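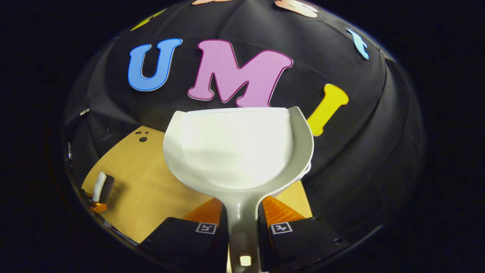

Last Sunday I visited the open day of the shared workshop in Ornar, where Apostolos Kourkoulas and Velimir Vidmar are building hand-held grippers to teach a robot arm small cleaning jobs. The workshop is at the back of the old Stojanovska printing house, door 302, and I walked past it two times.

The jaws are black and the fingers are orange, with a square marker on each side. Velimir let me try with the white dustpan. It is harder than I expected — the handle is thick and you must come to it quite straight. A small brush stands on end at the far left of the board.

Apostolos told me they have made 13 pairs of fingers since March, and the first ones broke after some 15 grips. The arm itself was not running, because they wait for a new power supply from Jamitz. I was a little sorry for this.

Visitors may come again next month. Entrance is 2 euros, coffee is included, and the bus stop is Hitosness.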